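# Zweiarm-Zelle: Klebeband-Raster und Kabel am Greifer, wie pflegt ihr das?

**stevus_715**

Guten Abend zusammen,

ich betreue bei uns eine Zelle mit zwei Armen über einem langen Tisch. Auf dem Tisch liegt Karton, darauf ist mit blauem Klebeband ein Raster geklebt. Nach dem Raster stellen wir die Gegenstände hin (Wanne, Schneidebrett, Bürste und so weiter), bevor ein Programm startet.

Ich habe zwei Probleme:

1. Das Klebeband löst sich an den Enden. Man klebt ein Stück nach, und das neue Stück liegt nicht mehr genau auf der alten Linie. Seit dem Frühjahr ist das Raster schon ziemlich schief geworden.
2. Das Kabel vom Greifer hängt in einem Bogen nach unten. Bei Bewegungen weit nach vorne habe ich Angst, dass es einen Gegenstand mitnimmt. Zweimal ist der Arm mit Schutzstopp stehen geblieben, und ich konnte den Grund nicht finden.

Wie machen Sie das? Entschuldigung für mein Deutsch, ich lerne es noch.

---

**Karton_und_Kaffee**

Dein Deutsch ist völlig in Ordnung, und hier duzen sich alle.

Zu 1: Karton raus, Platte rein. Karton zieht Feuchtigkeit und arbeitet, da hält auf Dauer kein Band. Wir haben eine beschichtete Platte und gefräste Linien.

Zu 2: Ohne Foto kann man da nur raten. Wie ist das Kabel am Unterarm befestigt?

---

**stevus_715**

Danke für die schnelle Antwort. Eine Platte mit gefrästen Linien wäre schön, aber der Karton hat bei uns einen Zweck: Wenn der Greifer zu tief fährt, gibt der Karton etwas nach. Im Projekt Vallolow hatten wir vorher eine harte Platte und haben damit in einem Monat 3 Paar Fingerspitzen verbraucht.

Fotos habe ich heute Nachmittag gemacht:
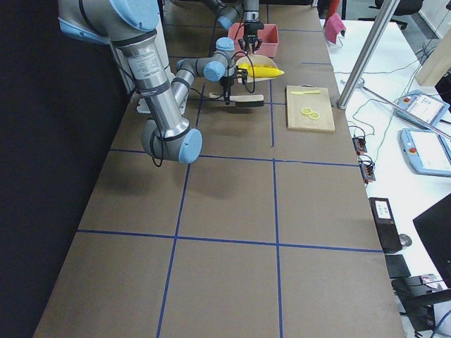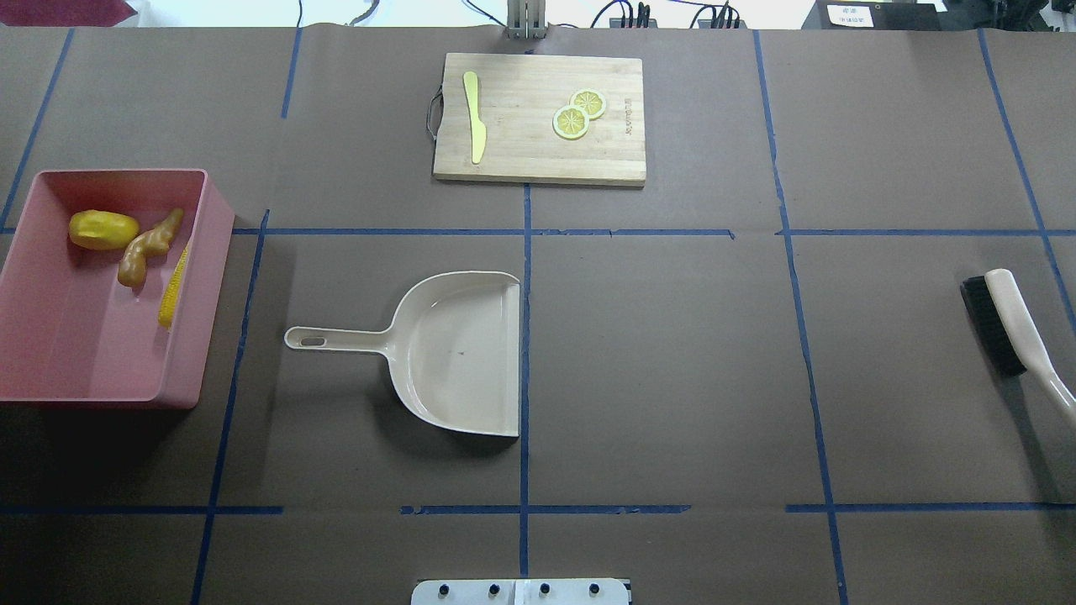 Am Unterarm ist das Kabel nur mit Klettband befestigt, an einer Stelle. Zwischen dieser Stelle und dem Handgelenk ist es frei. Ich habe die Schlaufe absichtlich lang gelassen, damit sich das letzte Gelenk drehen kann. Vielleicht ist sie zu lang.

Was ich schon geprüft habe: Die Schrauben am Greiferflansch sind fest, die Nutzlast ist richtig eingetragen, und der Schwerpunkt auch. Der Schutzstopp kommt nur bei einem der zwei Arme.

---

**Skinotmont**

Nutzlast „richtig eingetragen“ heißt mit Halterung oder ohne? Bei uns hatte jemand den Greifer gewogen, aber die Halterung und das Kabel vergessen. Der Arm lief wochenlang gut und blieb nur bei ausgestreckter Haltung stehen. Ich würde zuerst dort suchen und erst danach beim Kabel.

Zum Klebeband: bitte nicht nachkleben. Ganze Bahn abziehen, mit Isopropanol wischen (sparsam, der Karton wellt sich sonst), ganze Bahn neu. Geflickte Linien werden immer krumm.

---

**Karton_und_Kaffee**

Isopropanol auf Karton halte ich für Unsinn. Der Klebstoff geht davon nicht weg, du verteilst ihn nur in der Oberfläche. Dann lieber den Karton komplett wechseln, der kostet doch nichts.

Beim Kabel bin ich auch anderer Meinung. Eine freie Schlaufe zwischen Unterarm und Handgelenk zieht bei jeder Drehung, und der Stecker am Greifer bekommt es ab. Zweiter Klettpunkt, 9 cm vor dem Handgelenk, dann die Schlaufe so kürzen, dass sie bei voller Drehung gerade nicht spannt. Im Handbetrieb mit niedriger Geschwindigkeit in beide Richtungen ausprobieren.

---

**Skinotmont**

Karton komplett wechseln heißt aber auch: alle Positionen neu einmessen. Das sind bei zwei Armen etwa 30 Minuten, wenn man geübt ist. Kann man machen, aber nicht jede Woche.

---

**stevus_715**

Vielen Dank an beide. Ich habe nachgesehen, und die Halterung war wirklich nicht in der Nutzlast enthalten. Bei dem anderen Arm war sie enthalten, das erklärt vielleicht den Unterschied. Ich habe den Wert korrigiert und lasse das Programm morgen lange laufen. Ob es hilft, kann ich noch nicht sagen.

Den zweiten Klettpunkt mache ich trotzdem. Kennt jemand ein Klettband, das am glatten Rohr nicht rutscht? Unseres wandert langsam zum Ellenbogen.

---

**Đỗ**

Eine Lage Silikonband unter das Klettband wickeln, dann sitzt es. Und die Klettpunkte mit einem Stift am Rohr markieren, so sieht man bei der Kontrolle sofort, wenn etwas gewandert ist.

---

**stevus_715**

Silikonband haben wir im Lager, das probiere ich morgen früh gleich. Beim Raster warte ich noch bis zum Oktober, dann wird der Karton sowieso getauscht. Bis dahin ziehe ich nur die zwei schlimmsten Bahnen ganz neu, ohne Isopropanol.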